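April 4, 2020. Sewing bench, Tridville

Pincushion no. 2, the oval tin one. Stuffed it with crushed walnut shell this time and it weighs as much as a small dog. Cover is the grey wool offcut from Prendness, lot 551. Glued the rim, swore at the rim, glued it again. 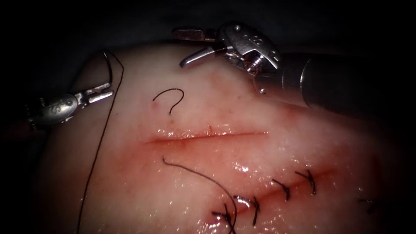

*Lower cut stitched, upper one still open.*

Thread notes: Güler 3772 is a lovely brown and frays if you look at it sideways. Shorter lengths help. Waxing helps more, but then the wax collects every bit of lint in the room, including colours I don't own.

Counted 19 pins back into the old cushion. The packet says otherwise. Will find the rest barefoot.

- Ladder stitch around the base: fine, bit lumpy at the back
- Ric-rac on the rim: no. Looked like a pie
- Velvet ribbon instead, still to be cut
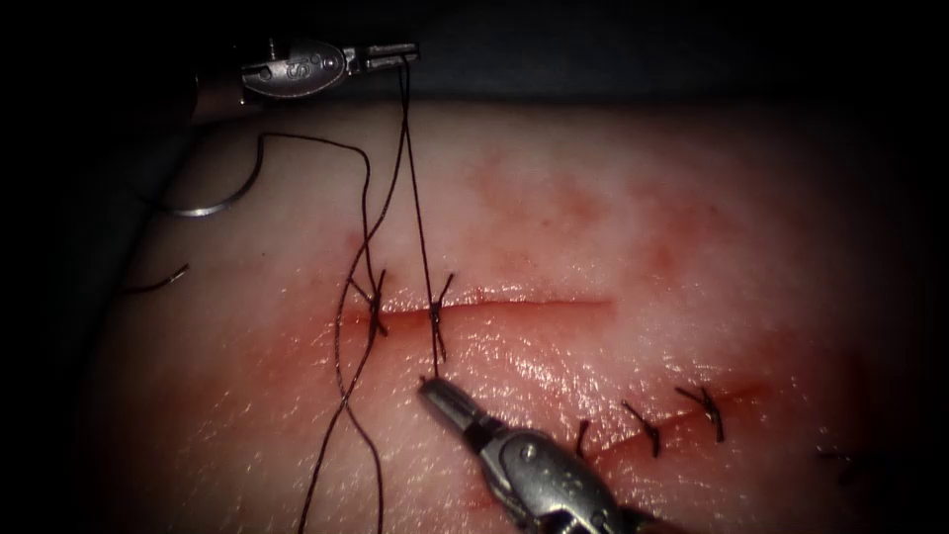 ## To do before June

- Order more wool felt, the charcoal
- Trideck scissors to the sharpener, they're chewing
- Try a round tin, if the thrift store ever reopens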